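# Roltutach hand-held gripper, demo set

Rental and sales. Ships from our Prirgate shop. Page updated after the February open day at Hetton, lots of new stuff on here so scroll down even if you've read it before.

**Quick facts**

- Hand-held, hand-driven. Squeeze to close, let go to open
- Two fingers, swappable pads
- Sold singly or as a pair (left + right)
- Carry case holds 2 grippers, 4 spare pads, hex keys, charging lead
- Session storage: 2000 short takes before you have to offload
- Rental: minimum one week, Monday pickup
- Not rated for wet work. Please don't

## What people use it for

Teaching cloth jobs, mainly. You do the job by hand with the gripper, the recording goes off to train the arm, the arm has a go. Folding, sorting, hanging, laying flat. Also fine for boxes and bottles but there are cheaper tools for that and we will tell you so on the phone.

Cloth is where a person holding the thing still beats a person on a joystick. You feel the drag when a sleeve catches. Joystick people find out afterwards.

## Hetton open day: what we showed

Doors at 10, 30 visitors in the first session, more than we had chairs for. Three stops: the bench where you can take a gripper apart, the bedroom set, and the arm at the back running through earlier folding takes.

Bedroom set got the crowd. Real bed, real bedding, knitwear and shirts. We get asked a lot why we don't demo on a plain table. Because customers' sheets have patterns on them and customers' beds are soft. Fingers go down, mattress goes down with them, and the grip you had planned is gone. Worth trying yourself before you buy.

Dede Eshun ran the sweater jobs. Order she teaches: lay flat, pads down close to the fabric, small gap, pinch, lift, fold across, let go low. Visitors nearly all start with the fingers too wide and grab the bed cover along with the sweater. Second go is usually fine.
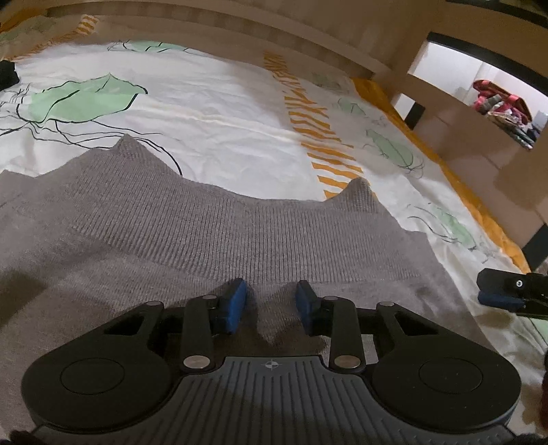 **Benedicta Aidoo**
Demo lead, Roltutach

Ribbed knit like that gray one is a good first garment. Gives the pads something to bite. Thin T-shirts are harder, silky linings harder again, and anybody who wants to start on a fitted sheet is welcome to but we'll go and get a coffee.

Blue pads were fitted for the day. They are the soft ones. Come as standard with the demo set, and the harder pads are an extra, see below.

Bring the gripper in from behind the work, wrists low. Most people hold it up by there chin for some reason. Keep it low and your forearm stays out of the way and the takes come out cleaner.

## Questions from the day

**Can one person run two?** Yes. Sweaters and trousers go much better with two. Start with one for the first morning though, get the pinch right.

**How long to learn?** Kekeli Laryea from Shearer had never held one and was making usable takes before lunch. He does fold a lot of shirts at work. Your mileage etc.

**Do the pads mark knitwear?** Soft pads, we haven't had a complaint. Hard pads can pull a loose stitch. Don't use hard pads on anything you like.

**Left-handed?** Body is the same both sides. No left-hand version needed, stop paying extra for them elsewhere.

**What about the joints?** Wipe down after every session, lint gets in. Check the linkage moves freely before you start. If a finger feels gritty, stop and clean it, dont force it. Elspeth Strachan does our servicing and can tell from the lint what you've been folding.

**Can we see the arm fold something we recorded that day?** Not at Hetton, training takes longer than the visit. Longer bookings at Prirgate, yes, ask.

## What went wrong

Since people ask. Lost one take set mid-morning when a case lid was shut on a lead. Second session started late. The bench stop needed two people on it and had one (sorry Eliseo). And the sign for the parking lot was facing the wall until 11.

Next time: more chairs, bench staffed properly, shirts on hangers ready to go so we're not digging through bags.

## In the box

- Gripper, or pair
- Soft pads, fitted
- Spare soft pads x 4
- Hex keys, lint brush
- Charging lead
- Printed quick guide (2 sides, please read side two)

**Extras:** hard pads, second carry case, wrist strap, on-site day with Dede or Benedicta.

## Booking a visit

Prirgate shop, weekday afternoons, by appointment. Bring your own garments if you can, the awkward ones especially. No fee, up to 4 people per visit. Rental bookings and repairs go to Elspeth, everything else to Eliseo Olvera at the front desk. Leave a phone number, he doesn't love email.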